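Filed under: Turntables > Setup & Care

Setting tracking force and alignment without losing your mind

Had three emails this week asking the same thing so writing it down once. Covers a normal belt drive deck with a moving magnet cartridge. Mine is a Kurlow with the stock arm. Yours will differ a bit, read the manual, etc.

What you need: stylus force gauge (the cheap digital ones are fine), paper protractor, small flat screwdriver, tweezers, decent light. A cup of tea for after. Not during.

Allow 20 minutes. An hour if it's your first go.

Before you start

Amp off. Not muted, off. Stylus guard on whenever your fingers are near the headshell. I bent a cantilever in July doing precisely this job with the guard sat on the shelf behind me, so don't skip it.

Get the deck level. Spirit level on the plinth, then on the platter, both directions. Floppy floorboards? Wall shelf. Seperate subject.

Clear yourself somewhere to put the small bits. Headshell screws are tiny and they roll. A cloth is better than bare wood.

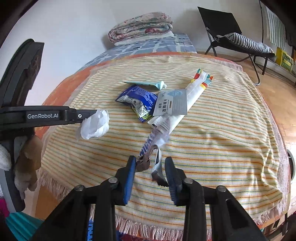 Step 1 - Float the arm

Anti-skate to zero. Guard off now, carefully. Arm out of its rest, lift lever down, arm held clear of the platter. Turn the counterweight until the arm hangs level on its own. It'll see-saw a bit. Let it settle before you decide.

If it won't balance at all, counterweight is wrong for the cartridge. Heavier cartridges want a heavier weight, most makers sell one.

Step 2 - Zero the dial

Hold the counterweight still and turn only the numbered ring till 0 lines up with the mark. People turn the whole lot here and wonder why it's out. Just the ring.

Step 3 - Dial in the weight

Arm back in rest. Turn counterweight and ring together to whatever the cartridge maker says. Aim for the middle of their range, a touch over if you're unsure. Too light does more harm to records than slightly heavy - the stylus rattles about in the groove and chews it.

Now check with the gauge. The ring on the Kurlow reads light, every one I've tried. Trust the gauge. Measure at record height if you can, a thick gauge sat on the platter gives a slightly different answer.

Step 4 - Alignment

Protractor on the spindle, platter held still with a bit of tape. Lower the stylus onto the outer point. Look straight down the front of the cartridge. Sides should run parallel with the grid lines.

Then the inner point. If one's right and the other isn't, loosen the headshell screws a quarter turn and nudge. Forward or back first, then twist. Tighten a little each side in turn. Recheck both points. Then again, becuase tightening always moves it.

Recheck the tracking force too if you've slid the cartridge.

Step 5 - Anti-skate

Start at the same number as your tracking force. Play something loud near the end of a side. Fuzz in the right channel, bit more. Fuzz in the left, bit less. Small moves. Blank-groove method is popular, I don't get on with it.

Step 6 - Listen

Something you know well. Voices central, esses clean, no spit on the last track. I use side two of a Donarura LP with a horrible tambourine on it. If the tambourine sounds like a tambourine we're done.

Keeping it right

Brush the stylus back to front, never side to side. Check the force every few months. Look at the belt as well - a slack one makes piano go wobbly and everyone blames the cartridge. Wipe it with a dry lint-free cloth, and don't touch the running surface after. 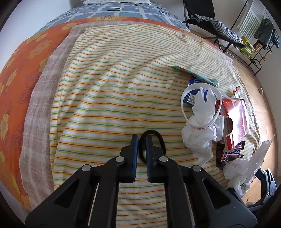 Black elastic hair tie on the striped blanket.

Next time, phono stages, and whether the Plestileo is worth the money over the one built in to your amp.

4 comments

Woo-jin Maeng
Step 2 was my problem. Been turning the whole weight for 5 years. Sounds like a different deck now, thanks!

Cathal Rafferty
Disagree on starting anti-skate at the same number. I go a good bit under on mine and the inner grooves are much cleaner. Depends on stylus profile I suppose.

Hermine Thaler
Does the protractor need to be specific to the arm or will a general one do?

Silvan Eder
@Hermine general two-point one is fine for most arms. Print at 100% and measure it with a ruler first, my printer shrank it and I chased my tail all evening.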